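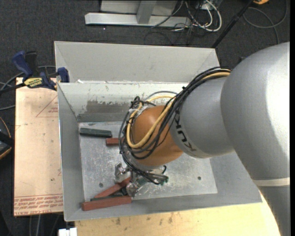

October, late evening

Rained until four. I had meant to paint the back door, so that is put off again, and I went through the seed box at the kitchen table. Threw out the old parsnip seed and two packets of onions I don't remember buying.

Lovisa called while I was at it. She has the house in Borkivby until the end of the month and wants me to come up for a few days. The bus takes 6 hours with the change, and I'm not sure my knee is up to it. I told her I would decide after the appointment. She has been swimming in the lake every morning and says the water is fine. I don't believe her.

Walked to the post office when it cleared. The parcel for Shewit came to more than I expected because of the jars, but I sent it anyway. Two plum, one quince. The quince didn't set well this year. I should have boiled it longer and I knew it at the time.

Supper was the rest of the lentil soup. Read 100 pages of the sea book, mostly about the ship being stuck in ice. It is 778 pages long and they have been stuck since the second chapter. I may skip ahead.

Mr. Chow's dog was out on the landing again at nine. I took him up and stayed for tea. He is worried about the heating bill and so am I. He thinks the rent will go up in spring too.

Tomorrow: call the clinic, buy light bulbs, return the ladder to Pei-shan. Paint the door if it's dry.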